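Laboratório de Dados Eleitorais > Caderno de trabalho > Coligações municipais

Quarta-feira, 10 de abril de 2019

Retomei a base das coligações onde a Marichka a deixou. Faltava fechar o distrito de Grostport e decidir o que fazer com os acordos assinados fora de prazo em Ferkthorpe. A primeira parte está feita, a segunda não.

Estado da base ao fim da manhã: 1736 registos de candidaturas, 114 municípios, 16 partidos ou movimentos com sigla própria. As listas de independentes continuam numa tabela à parte, porque o código de partido não lhes serve e já tivemos problemas quando as metemos todas com o código 99.

Grostport. O acordo entre a Frente Cívica e a União Agrária foi anunciado duas vezes, com textos diferentes. No primeiro comunicado fala-se em "apoio mútuo na segunda volta"; no segundo, em "lista conjunta desde a primeira". Usei o segundo, que é o que bate certo com os boletins de voto digitalizados. Guardei o primeiro na pasta dos descartados, com a nota do motivo. O Efren acha que devíamos codificar os dois como eventos separados, com data cada um. Tem razão quanto ao princípio, mas a tabela de eventos ainda não existe e não a quero criar só para um caso. Se aparecerem mais três ou quatro destes, cria-se.

Ferkthorpe. Há cinco municípios em que os dirigentes locais fizeram campanha juntos sem acordo registado na comissão. Os jornais da região chamam-lhe coligação, a comissão não. Por agora ficam com o campo "formal" a 0 e o campo "pública" a 1. Falta rever as datas: em dois deles a única fonte é um resumo de comício sem dia indicado.

Sundivura. Sem alterações. Continua a faltar a ata da reunião em que o presidente da câmara retirou o apoio ao candidato do próprio partido. Pedi-a outra vez ao arquivo municipal, por escrito.

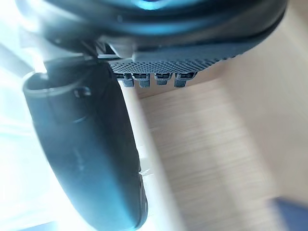 À tarde passei à codificação dos discursos. São 585 no total, entre intervenções em assembleia e textos publicados pelas campanhas. A Marichka codificou uma primeira amostra e eu repeti a mesma amostra sem ver as notas dela. Concordamos quase sempre em "apoio explícito" e "crítica explícita". O desacordo está todo na categoria "apoio condicional". Ela marca condicional sempre que o orador põe uma exigência; eu só marcava quando a exigência era condição declarada do apoio. Exemplo tirado de Bautista: "Estaremos ao lado da vereadora nesta luta, e esperamos que a estrada fique pronta." Ela pôs condicional, eu pus explícito.

Falámos ao telefone e ficou assim:

- condicional exige ligação gramatical ou lógica clara entre apoio e exigência ("se", "desde que", "enquanto");
- exigência solta no mesmo parágrafo passa para o campo de observações;
- na dúvida marca-se explícito e acrescenta-se um asterisco, para revisão do Efren.

É preciso recodificar a amostra com esta regra antes de avançar para o resto. Faço eu a parte de Bautista e de Grostport, a Marichka faz Ferkthorpe e Sundivura.

Problema encontrado de passagem: nos textos digitalizados de Bautista, o reconhecimento de caracteres troca "não apoia" por "nao apola" e o filtro de palavras-chave deixa passar. Apanhei dois casos por acaso, quando procurava outra coisa. Acrescentei "apola" e "apolo" à lista de variantes e corri o filtro de novo. Saíram mais uns quantos, que deixei num ficheiro separado para ler à mão. Convém fazer o mesmo com "aliança", que aparece com o c sem cedilha e às vezes com um espaço no meio.

Outra coisa: a chave dos municípios. Sundivura mudou os limites de duas freguesias entre eleições e a chave antiga ainda as põe no município vizinho. Quem cruzar com os dados do recenseamento vai obter totais errados para os dois. Corrigi na nossa cópia, mas a cópia do Efren ainda tem a versão de novembro. Efren, se leres isto antes de eu te escrever, não corras o cruzamento com essa.

Sobre o relatório intermédio: o Efren quer pôr já um mapa das coligações informais. Eu preferia esperar pelas datas de Ferkthorpe. Um mapa com cinco municípios pintados e duas datas por confirmar vai ser lido como resultado, e depois é difícil voltar atrás. Proposta: tabela simples no texto, mapa só na versão final. Ele fica de responder.

Pendentes:

- ata de Sundivura (pedida, sem resposta)
- datas de dois comícios em Ferkthorpe
- recodificar a amostra com a regra nova de "condicional"
- ler à mão o ficheiro das variantes
- enviar a chave corrigida ao Efren
- perguntar à Marichka onde ficou a versão em papel do livro de códigos, a que tem as emendas a lápis na secção das moções de censura

Cópia de segurança feita antes de sair. A pasta dos descartados não entra na cópia automática, copiei-a à mão para o disco externo.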